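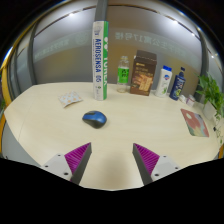 1 Jun 2020. Clearing of the shared table, Rakuldale workshop. Items left along the rear edge are to be returned to their shelves by category. The shuttlecock tube, marked AEROSENSA, goes to the recreation cupboard.

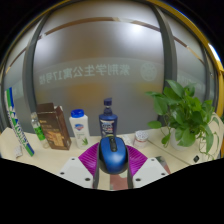
Bottles are to be sorted by use and stored upright — caps closed — on shelf 4. The blue mouse stays with the Trokia workstation. 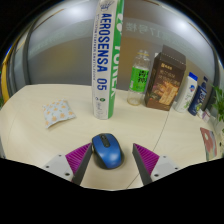 Shelf labels: 10 remain, 200 on order from Timmermans. Wipe the tabletop last.

Zadwood Workshop Office | Contact | Back to top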